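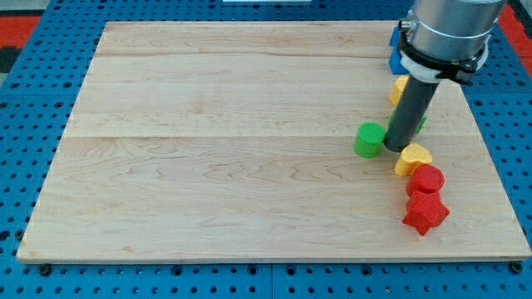

Bench 4, maple board on the blue pegboard, rod tool over the blocks.

**Ticket 162: Replacement tooling and spares, pushing-task bench**
Opened by: Marisol Gallagher
Assigned to: Bogdan Grecu
Status: waiting on quote
Opened: 8 Jun 2025

**Request**

The bench runs on one rod, one adapter ring and one board. If any of them goes, the arm becomes a very expensive coat hook until the post arrives. I'd like a spares line in the January budget, and something smaller approved before then.

**Log**

**MG:** Asked Ludard for a price on the rod and the white plastic adapter. They quoted a complete tool changer with a service plan. Wrote back and asked for a rod.

**BG:** Is the rod the problem, or the adapter? Last time we ordered the wrong half.

**MG:** The adapter. Rods are cheap, and any shop with a lathe can turn one. The adapter only comes from Ludard, lead time 23 days.

**Chih-ming Tsai:** Can we print it? I have the old drawing.

**BG:** Printed one tried on the spare arm. Fine by hand, then it crept under the clamp collar and the tip drifted sideways. Not for daily use. Keeping it in the drawer as an emergency part, labeled as such.

**MG:** Second quote, from Sopacua: adapter alone, $70 each, minimum order of four. I can live with four.

**Shoshana Whitfield (purchasing):** Sopacua isn't on the supplier list. Adding them takes a form. The form takes a signature from Ingrid Villanueva, who is on leave.

**BG:** Then start the form now. Also, please don't let anyone add the Flollico block set again. It's plastic, it slides differently from the wooden cylinders, hearts and stars, and we'd have to redo the baseline. If blocks get lost, buy wooden ones.

**MG:** Agreed. Second board: same maple, same size, cut and finished at the same time as its own backup. I'd also add a bag of the black screws. Cheapest item here, and the one most likely to roll under a cabinet.

**SW:** Form submitted. Does the Ivora gripper stay on the wish list?

**MG:** Move it to January. We push things on this bench. A gripper would be lovely, and so would a window.

**Open items**

- [x] Supplier form for Sopacua
- [ ] Signature (IV)
- [ ] Written quote for 4 adapters, shipping included
- [ ] Price for two maple boards
- [ ] Tell Ludard, again, no tool changer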